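The Jar Comes Back

Returnable packaging was supposed to have died with the milkman. In Bresside, a river town with one main street and two grocery stores, it has been back since January of last year, and it is doing better than most people there expected.

The program is run by Skaltetti, a small food cooperative that started out selling beans and rice by the pound. Customers pay a deposit of 2 dollars on a jar, take it home full, and bring it back empty to any shop on the list. The jar is washed, checked and filled again. The cooperative put 500 jars into use at the start. At the last stock check, 401 of them were still going around.

Losing 99 jars sounds like a lot. The co-op had planned for worse. Some broke, and a good number are thought to be sitting in kitchen cabinets holding buttons or loose change. The deposit covers the price of a new jar, so a missing one costs the program very little money. It does cost time, as replacements have to be ordered by the case and the supplier is slow.
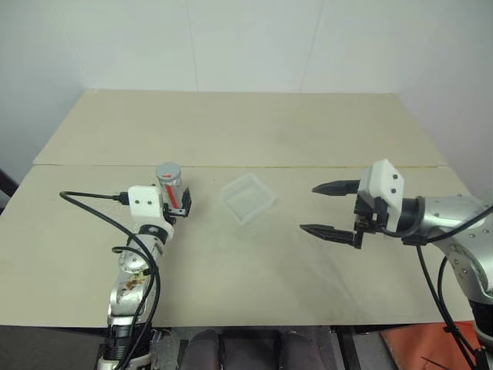
Clear jar, metal lid.

The hard part is the lids. Glass can be washed hundreds of times and look much the same. A metal lid has a thin liner on the inside, and the liner wears out. It picks up the smell of whatever was stored under it, and garlic and coffee are the worst. Skaltetti now treats lids as a separate item with a shorter life. They are sorted by hand at the wash station, and any with a dent or a soft spot in the liner go into the scrap metal bin.

Labels took almost as long to work out. Paper labels with strong glue left a gummy ring that the dishwasher baked on. Labels with weak glue fell off in the refrigerator. The co-op tried grease pencil for a while, and it rubbed off on people's hands. The current answer is a label with a water-based glue that lets go in a hot soak of ten minutes.

The washing is done at Inen, a former school kitchen on the north side of town. It opens at 5 a.m. and is finished before lunch. On a full day it handles 235 jars, which is close to the limit of the one machine. A second machine has been talked about, but the wiring in the building is old and would have to be replaced first.

Money is tight but steady. The shops pay a small fee for each clean jar, and that fee pays for water, power and part-time wages. The van is borrowed. If fuel goes up again, the fee will have to go up with it, and the smaller of the two groceries has already said it would find that hard.
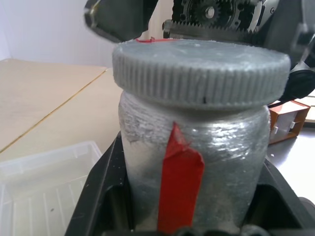
Sulemana says the fee worries her less than the shelf space. Empty jars take up as much room as full ones, she points out, and a shop with a narrow back hall can't hold a week's worth of returns. She would like pickups twice as often, even at a higher price.

The co-op is looking at stacking crates that would hold more in the same floor space. It is also looking at a single jar size. There are three now, and every size needs its own crate, its own lids and its own setting on the filling line. Dropping to one would make nearly everything simpler, though people who buy spices would end up with a large jar and a spoonful in the bottom of it.

For now the three sizes stay. Jars can be returned at either grocery or at the Inen side door until noon, with the lids off and the food rinsed out. Old labels can be left on.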